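Features > Home > Storage

Posted in May, by the Homes desk

We use cookies to remember your settings. Accept / Manage

The shelf basket and the plain cupboard front

A good deal of household storage comes down to two choices: things you can see into, and things you can't. Most homes end up with both, and most people never sit down and decide which should hold what. 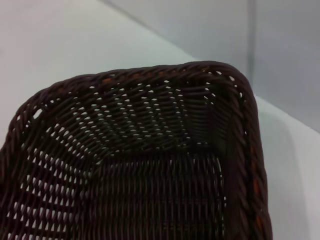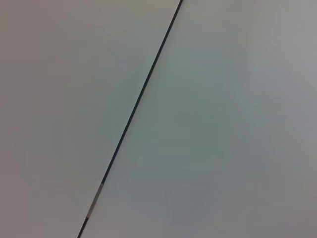
Dark woven baskets have been in the shops for years and they sell steadily. The ones in synthetic rattan are the easiest to live with. They can be rinsed in the bath, they don't shed bits on the carpet, and they put up with a damp bathroom far better than willow does. Their weak point is the weave. Anything small will work its way into the gaps, and hair grips are the worst for it. If you want to keep small things in one, line it. An old pillowcase folded over twice will do, or a piece of felt cut to the size of the base.

Look at the rim before you buy. A thick braided edge is comfortable to pull on and will take years of being dragged off a shelf. A thin one starts to unwind at the corners, and once a strand has come loose it catches on jumpers. Press a corner with your thumb in the shop. If it gives a lot, leave it there.

Measure the shelf too. The Wiltis range of shelving has an inside depth of 38 cm, and a good many baskets are sold to fit it, but rims are often wider than bases and the label may give only one of the two. A basket that is 33 cm deep at the rim leaves enough room behind it for a cable or a skirting board. Width matters less, as long as you can get your fingers down the side.

Cleaning takes ten minutes. Tip everything out, go over the inside with the brush end of the vacuum cleaner, then use a washing-up brush and warm soapy water on the braid, working along the twist. Dust settles there and a cloth only skims over it. Dry the basket upside down. On a dark basket the dust shows sooner than you would expect, so once a month is about right in a living room.

Plain closed fronts ask for less, but they do show fingers. Pale matt finishes mark around the edges, where people push them shut. A barely damp cloth is enough for that, followed by a dry one. Scouring pads leave a shiny patch on a matt surface and there is no way of getting the finish back. The gap between two fronts collects crumbs in a kitchen and fluff everywhere else. Run a dry paintbrush down it, top to bottom.

As for what goes where, readers in Sistcombe who wrote to us on the subject were fairly evenly split. Of 13 letters, most kept towels, blankets and spare loo rolls in the open and put paperwork, chargers and medicines behind a door. A few did the opposite with blankets, on account of the cat. One household keeps a single basket by the stairs for everything that needs to go up, and empties it on a Thursday evening whether it is full or not.

Trirnau makes a basket with a lid, which sits somewhere between the two. It keeps the dust off, though people put things on top of it and then have to move them to get in.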